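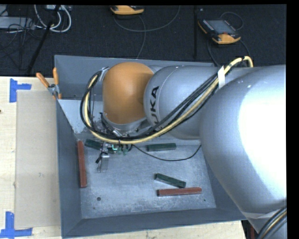 Setent asked, on reading our last report, whether anyone at Dorkby had ever followed a safety rule that wasn't already taped to something. It was a fair question and it has shaped the past quarter more than we would like to admit.

Progress on the bin-picking code of practice, November

The draft went to Setent and Clameck with 74 rules in it. Clameck sent back 4 comments, two of them on the font. Setent sent back a great many more, mostly the word "why?" in the margin. We have answered every one, and several rules did not survive the experience. The rule that contradicted the rule above it has gone. So has the rule above it.

Cables and hoses: the arm's bundle must now be checked through its full reach before the first pick of the day, with the program at slow speed. The old wording said "regularly", a word everyone was happy to sign.

Pendants: these now need a named resting place, written on the cell sheet. Fagerlund argued for a hook. We argued for a shelf. The draft says "hook or shelf" and relations are cordial.

Clamps and tape: any bin held by a clamp is to be checked for movement at the start of each shift. Tape may mark a position but may not be the only record of it. Measurements go on the sheet too, in pen.

Still outstanding are two items. The section on who may restart a stopped arm has been rewritten twice and currently permits either everyone or no one, depending on how you read a comma. The training notes are waiting on that comma.

Spending is within budget, helped by the fact that rules are cheap. We ask Setent to release the next payment on receipt of the restart section, and to keep writing "why?".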